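Ticket: Placement policy lets go early on the basket task
Project: Clekura
Queue: Porkum manipulation bench
Status: Open, waiting on retrain
Severity: Medium (blocks the June comparison, does not block data collection)

Summary
The policy trained on the Brandgate recipe picks up the ball without trouble, then opens the fingers before the ball is over the basket. The ball lands on the table, usually near the front corner. The older Ghanem checkpoint does not do this on the same bench with the same start poses.

Steps to reproduce
Load the current checkpoint. Put the basket down with its long side at a slant to the arm. Put the ball on the bare table in front of it. Run the standard prompt, "put the ball in the basket". Wrist camera only.

Expected
Fingers open once the ball has cleared the rim.

What happens
The arm lifts, moves towards the basket and releases short. After releasing it carries on to the place pose with nothing held, then goes home and reports the episode as finished.

Log

09:40
Ran the full evaluation set, 143 episodes. 16 early releases. All 16 had the basket at a slant. With the basket square to the arm there were none, so this went unnoticed in the first check, where the basket was always square.

10:15
Checked the gripper first. Opened and closed it by hand through the controller, no lag and no slip. Commanded width and measured width agree over the whole stroke. The open command is coming from the policy. Ruled out hardware.

10:50
Checked the time stamps between the camera and the joint states. There was an offset in April that gave something like this. Offset is inside limits now. Ruled out.

11:30
Replayed the 16 failures with the action chunks printed out. In 13 of them the open command sits in the last part of a chunk that was predicted while the ball was still low. The policy is guessing the release from the lift, and the chunk is run to the end before it looks again. The other three are less clear. In those the release comes at the start of a fresh chunk, so chunk length can't be the whole story.

12:05
Cut the executed part of the chunk to half and reran only the failing start poses. Most of them now release over the basket. Motion is jerkier and each episode takes longer. I would not want to keep this as the fix, but it does point at the cause.

13:45
Looked at the training set. 300 demonstrations, and the slanted basket is badly under-represented. In nearly all of them the carry is short and the same length, so a policy that counts steps from the lift will look fine. The Ghanem checkpoint was trained with random start distances, which probably explains the difference. I can't prove that without a retrain.

14:30
Question on the ticket from the Brandgate side: could the open weave be confusing the encoder? The table shows through the gaps, and the inside of the basket is not very different from the outside in the down-sampled image. Tried laying a sheet of plain card in the bottom of the basket and reran the failing poses at the original chunk length. No change. Card removed again, basket goes back to being used as it is.

15:10
Also asked whether the shadow next to the basket was being read as the opening. Moved the lamp so that the shadow fell on the other side. The release point did not move with it. Lamp put back.

16:00
Plan agreed:
— collect more demonstrations with the basket slanted and the ball at mixed distances
— retrain with the same seed and the same chunk length, so the data is the only change
— rerun the full 143, then the failing poses again on their own
— keep the half-chunk setting as a workaround for anyone who needs the bench before that

Please don't close this if the half-chunk runs look good. The three unexplained cases are still unexplained, and I'd like to see them pass at the original setting first. The wrist view at the start of one of the slanted poses is attached. 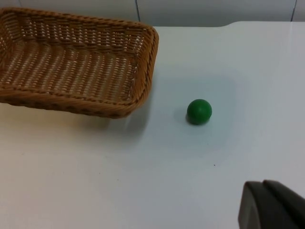
Retrain is queued behind the drawer task. Replay files are in the Clekura folder under this ticket, sorted by start pose. If you add runs, write down the chunk setting you used, otherwise they can't be compared with mine.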